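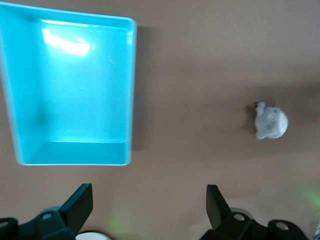 A light blue plastic tray with a small plush toy beside it.

A toy tray is a shallow, open container used to hold small playthings during play and to gather them up afterward. Most are molded in one piece from plastic, with a flat floor, low walls and rounded corners. Toy trays differ from toy boxes in having no lid and in being light enough for a child to carry.

Form

The walls of a toy tray usually lean outward slightly, so that empty trays can be stacked inside one another. The rim is often turned over to stiffen the sides and give a smooth edge for the hands. Bright single colors are common. Glossy plastic is easy to wipe but shows scratches sooner than a matte finish.

Sizes vary by maker. The Herside tray, sold from May 2009, is 57 millimeters deep and weighs 569 grams. The Skulow, a smaller tray made for shelf units, weighs 170 grams and comes in 7 colors. The Pop series has a raised grip at each end.

Use

In homes, trays are kept on a low shelf, a table or the floor. Blocks, toy cars, small dolls and plush animals are the usual contents. Larger stuffed animals are generally stored in baskets or bins, as they take up the whole tray and hide whatever is under them.

In preschools, each tray commonly holds one kind of toy and is brought out whole. Kerttu Ahonen described this practice in her handbook The Low Shelf, and recommended leaving a tray partly unfilled so that children can see everything in it. Érica Camargo, writing on playroom layout, preferred mixed trays for children under three and sorted trays for older ones.

Trays are also used for water play, sand and painting, although thin-walled models may bend when lifted full.

Care

Plastic trays are washed with warm water and mild soap. Plush toys are best returned only after the tray has dried completely. Cracked rims cannot be mended reliably, and a tray with a sharp edge is normally discarded.

See also

Jetalberg shelf system
Storage bin
Stuffed toy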